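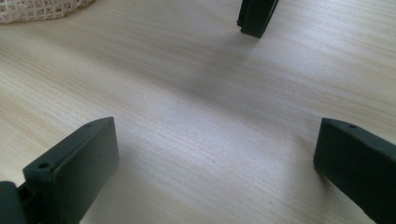 The fine, close grain of a pale wooden tabletop in the reading room at Kinsella Hall.

ISTEVLOW, Dec 27, 2018 – The reading room at Kinsella Hall has its wooden tables back in use after a refinishing job that removed the dark stain from their tops and left the wood close to its natural color.

The work was done by Mendura, a furniture repair shop on the east side of town. The shop took the tables in pairs so the room could stay open, and the last two were carried back up the front steps before the holiday closing.

For 20 years the tops had been covered with a brown stain and a thick clear coat. The coat had turned cloudy along the edges where people rest their arms, and in places it had started to flake. Visitors complained that paper stuck to it in warm weather. In July the hall put felt mats over the worst spots, but the mats slid when anyone leaned on them and were taken away again.

Benvinda Ramalho, who manages the building, said the first plan was to buy new tables.

"We had prices from a catalog and we were close to ordering," Ramalho said. "Then Mendura sanded a patch on the underside of one of the old ones to show us what was there. It was a light wood with a nice grain, and the table was still solid. We canceled the appointment with the catalog people."

The tops are now a light blonde shade, with thin streaks of darker tan running through them. Ramalho said the change is easiest to notice in the morning, when daylight comes in along the window side and the room looks brighter than it did with the lamps on.

Each top was stripped by hand, sanded, and given two coats of a clear finish, with a light sanding between them. Mendura said the old coat came off more slowly than planned. The stain had soaked in deeper near the ends of the boards, and those areas had to be gone over again before they matched the rest.

The legs were left dark. Taking them down to bare wood would have added to the bill, and the shop advised against it, saying the turned parts are hard to sand evenly and get kicked a good deal anyway. Loose joints were reglued, and new pads were put on the feet. One table that had rocked for as long as anyone on the staff could remember now sits level.

Not every mark is gone. A row of small dents on the table nearest the door was too deep to sand out without thinning the top, and a faint ring shows on another. Ramalho said the hall chose to leave them.

The cost was covered by the building's repair budget and by a grant from Fomance, an office supply store on the square that also paid for new desk lamps. The hall did not give a total, but Ramalho said the bill came in below the catalog price for replacements.

There are a few new rules. Drinks must have lids and should be set on the cork coasters kept in a tray beside the sign-in book. Laptops are fine. Glue, paint and cutting knives are to be used only in the craft room downstairs, where the tables have plastic tops. The evening drawing group, which used to meet in the reading room, has been moved there as well and will keep its usual hours.

Staff have been asked to wipe the tops with a damp cloth and dry them right away. Spray polish, which was used on the old finish, has been taken out of the supply closet. Mendura will come back in July to check the tops and touch up any thin areas. That visit is part of the original job and carries no extra charge.

Some regular visitors preferred the darker look, Ramalho said, and a couple of notes to that effect were left in the comment box. Others asked whether the bookshelves would be done next. The shelves carry the same brown stain as the old tabletops, but emptying them would mean closing the room, and the hall has no date for it.

"People keep asking about the shelves," Ramalho said. "I'd like to see it – but we would have to find somewhere to put all the books first."

The reading room is on the second floor of Kinsella Hall and can be reached by the front stairs or the elevator at the side entrance. It is closed through the New Year holiday and will reopen with regular hours. Large tables may be reserved at the front desk for up to two hours at a time.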